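Can a machine clean up a room yet, or are we still years out?

tinhat_dale
Posted Wednesday
My brother-in-law told me over dinner that I should hold off on hiring a cleaner because "in two years a robot will do it." I run a small upholstery shop and I have my doubts. I spend a good part of every day picking stuff up off the floor and putting it where it goes. Scraps, pencils, rags, the odd shoe. A vacuum that drives itself is fine but it can't do that part. Is there anyone here who works with these things and can say where it stands?

marrow_bench
Replied 7:40 am
I work with them. Two-arm setups, small parts and household clutter. Short version: picking one known thing up and putting it in one known place is OK now. Tidying a mixed floor is slow and fails in dull ways.

What I mean by a mixed floor is something like this, with a bin, a tray of pens and bits, a cloth, and a soft thing that has to go in the bin: 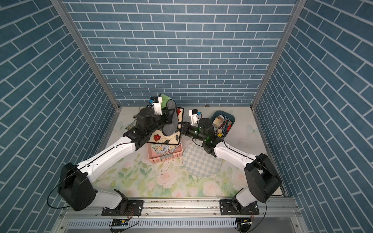 The soft items are what eat the time. A pencil is a pencil from any side. A cushioned thing squashes when you close on it, and then it isn't the shape the software planned for. You get a grip that looks good and then it sags to one side over the rim. We logged 624 tries on soft items in July and I would call 78 of them bad enough that a person had to reach in and reset. The rest got there, but some of them took three or four goes, and I'm counting those as fine.

tinhat_dale
Replied
That's better than I expected to be fair. How long does one pickup take?

marrow_bench
Replied
Almost 20 seconds for a soft one if it goes well. You would do it in two.

Sølve Lunde
Replied 9:15 am
I have to disagree with how people read numbers like that. 78 out of 624 sounds like one in eight, and one in eight sounds close to done. But a room has a lot more than one thing in it. If I have 17 things on the floor and it drops the ball on one in eight, I'm getting up from my chair twice per room. At that point I would do it myself.

I did maintenance at Ollmont for years, packing line. The arms there were great and they were great because everything came down the belt the same way up. Put a crushed carton in and the line stopped. I don't see what has changed.

marrow_bench
Replied
What changed is that the crushed carton doesn't always stop it now. It will have a go at it. Whether the go is any good is a separate matter, I agree with you there.

Also your two trips assume all 17 are soft. Hard items fail a lot less. I don't have that number in front of me.

pegboard_jo
Replied
My two cents from the shop side. We had a Fandberg arm on trial for loading blanks into a drill fixture. It did the job all day and I have no complaints. Then someone asked if it could also wipe down the fixture between runs with a shop rag. That killed a week. It would pinch the rag, the rag would fold under, and it would wipe with a corner the size of a stamp. We went back to an air nozzle.

So for me: chores that are really moving rigid stuff, yes. Anything with cloth, not yet.

kelpie44
Replied
Cloth is moving along faster than you think. The Poduval people had a towel folder at the trade show and it folded towels. Slow, but square.

pegboard_jo
Replied
One towel at a time, laid flat by a guy in a polo shirt. I was there too.

kelpie44
Replied
OK, he did lay them flat. It still folded them.

marrow_bench
Replied 12:30 pm
Folding a flat towel and sorting a heap are two separate jobs. For the heap you first have to work out where one cloth ends and the next starts, and the wrist camera doesn't give you much once the fingers are down in it. It sees fuzz. Color helps if you're lucky. If both cloths are gray you're guessing at the edge, and if there's something flat under them it tends to get dragged along too.

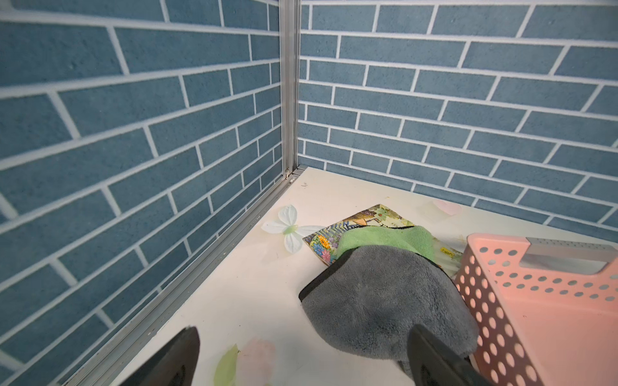

Gray cloth over a green one, with a booklet under both. View from the wrist.

If you told a kid "put the cloths in the basket and leave the booklet" you'd walk away and it would be done. For the arm that's a whole list of decisions. Top cloth first or both together. Where to pinch so it doesn't catch the cover. How high to lift before going sideways over the basket wall. Every one of those can be tuned and then you change the pile and tune it again.

tinhat_dale
Replied
Why not use a suction cup for the flat stuff?

marrow_bench
Replied
You can, for the booklet. Not much use on plush cloth, the air goes right through. Then you need a tool change, and that's more time and one more thing to break.

Sølve Lunde
Replied
This is my point. A hand does all of it.

gritty_annex
Replied
I'll take the other side. My mother can't bend down anymore. She has a Brarnadari floor unit with the little arm on it and it picks up maybe half of what she drops. The remote, socks, her glasses case. It's slow and she doesn't care that it's slow, she's home all day. You guys keep comparing it to a healthy adult in a hurry. Half is a lot if you were at zero.

Sølve Lunde
Replied
That's fair. I was thinking of my own house. What does it do with the half it can't get?

gritty_annex
Replied
Beeps and goes around. I get them when I come by.

pegboard_jo
Replied
Does it ever grab something it shouldn't?

gritty_annex
Replied
Charger cord, twice. She keeps it on the table now.

tinhat_dale
Replied 6:05 pm
Thanks all. For my place I think the answer is hire the cleaner. Most of what's on my floor is fabric anyway. I'll show my brother-in-law the thread.

marrow_bench
Replied
Hire the cleaner. If you have a bin of screws that needs sorting, send me a message.

Contact the moderators | Forum rules | Copyright the posters | Back to top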